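3.2 The pushing task

We picked pushing for our term project because it sounded easy, and I'll own up to that being my idea. The arm has one rounded finger and no way of gripping anything, so whatever it wants moved it has to nudge. Each command is a plain sentence, such as "push the blue cube towards the green star", and our controller (we called it Hestik) has to pick the right block and find a sensible side to lean on. We wrote 1,139 of these sentences between us over April, which was far more typing than I'd bargained for!

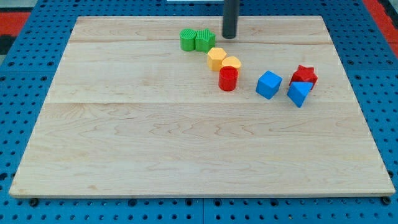 Figure 2. Eight blocks on the maple board, in four colours, with the finger over the far side.

Édgar Huamán thought we should have started with fewer shapes, and that a cylinder teaches you very little about pushing anything with corners. I half agree. Stars were a pain all term – catch one on a point and it spins instead of sliding – but I'd have been sorry to lose them, as they gave us our best arguments in the club room. In the end we kept every shape and gave each trial up to 20 pushes before calling it a miss. Scoring was done by eye by 2 of us, and where we disagreed we ran the sentence again from a fresh layout.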